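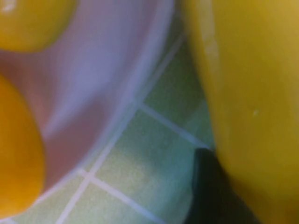
Forums > Kitchen > Worktops and Tiling > Tiled worktop, keep it or rip it out?

Wed 9 September, posted by gatepost_m

We moved in February and the kitchen has tiled worktops, small square pale green ones with white grout. The tiles themselves are sound apart from one chipped by the sink. The grout is another matter. Behind the hob it has gone brown and it holds every crumb.

I've had a quote of 389 pounds for a laminate top from Sondach, not including fitting. Regrouting would cost me a tub of grout and a weekend. My other half likes the green. I don't mind it but I'm fed up of scrubbing. Has anyone lived with one of these long term?

brackenfold
Thirteen years with ours. Keep it. You can put a hot pan straight down on it, which you can't do with laminate. Rake the old grout out to at least 2mm and use epoxy. We used the Trummer one. It's horrible to work with and goes off quickly, so do a small patch at a time and wipe as you go. Hasn't stained since, and we eat a lot of curry.

pinny_and_peg
Disagree with the above. I had tile for six years and hated it the whole time. Nothing sits level on it. Rolling pastry is impossible, you need a board out for everything, and a fruit bowl rocks if its foot lands across a joint. Plates chip quicker too. I'd pay the 389.

brackenfold
If your bowl rocks the tiles were laid badly. Ours are flat. I do use a board for pastry, but I'd use one on laminate as well.

pinny_and_peg
They were laid by a tiler and I checked them with a level. The grout lines are lower than the tiles, that's how tiling works. A narrow foot will find the dip.

oldscullery
Wider bowl, then. Or put a cloth under it.

gatepost_m
We keep ours on a tea towel at the moment and it doesn't move. Pastry isn't an issue, I buy it frozen. Is the epoxy difficult for someone who has only ever done one bathroom floor?

tamsel
Yes. I'd done two bathrooms and still ended up with a haze over half the worktop that took days to get off. If you do go that way, buy the cleaner made for it at the same time. Tranix do one. Don't wait until the next morning to see how it looks.

If I did it again I'd use ordinary cement grout in a mid grey and seal it every year. White is the problem more than tile is. Grey next to pale green looks fine.

oldscullery
Second the grey. Also check what's underneath before you spend anything. Mine was tiled over chipboard and the board had swelled by the sink. Press down hard round your chipped tile. If there's any give, water has got in and new grout will crack again by Christmas.

gatepost_m
Just pressed it. The chipped one is solid. There's a bit of movement in the one to the left of it, at the front edge.

oldscullery
Lift that one then. If the board is dry, stick it back down and carry on. If it's soft I'm with pinny, replace the lot.

pinny_and_peg
Thank you.

brackenfold
One loose tile doesn't mean replacing the lot. You can cut out a section of board and patch it.

tamsel
You can, but you have to get the tiles off whole to do it, and you won't match that green now. Are there any spares in the house?

gatepost_m
There's a box of 20 in the loft with Rultura on the side, same size, slightly speckled like ours. I'd say they're a match but I haven't had them down in daylight. Will lift the loose one at the weekend and report back.

brackenfold
Go round it with a grout saw first. A screwdriver will take the corner off.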